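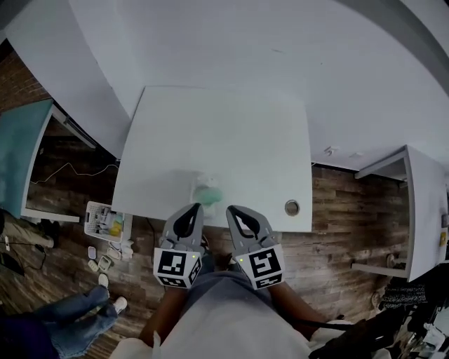

White table, gripper open at the front edge

March 12, 2022. Pliltix laptop on the bench again, evaluation unit from Aguirre. Battery rundown at half brightness: 141 minutes short of the October unit. Same firmware, same panel.
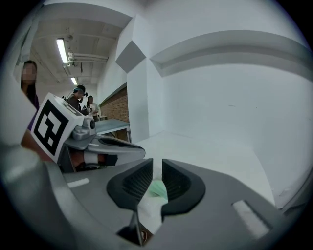

Stuvell Portable Hardware Group — bench diary

Repeated the run with the wireless card disabled. Gained about 10 minutes, within noise. Yulan Hao suspects the sleep state on the SSD. Lanying wants the hinge torque figures first. Left port still drops to the slower charge rate after a cold start — logged, no fix.
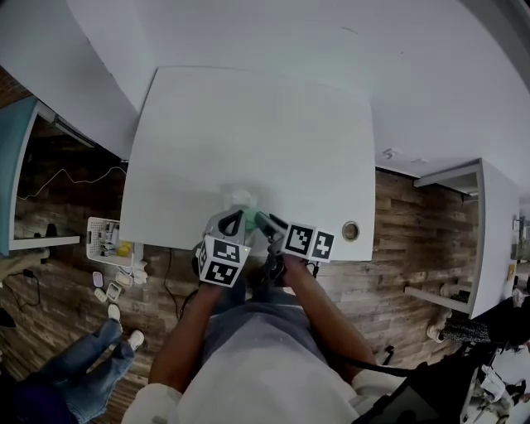
To do

Swap the SSD with Boyang's and rerun.
Ask Aguirre for the battery lot number.
Keyboard flex, 4 points, before the unit goes back.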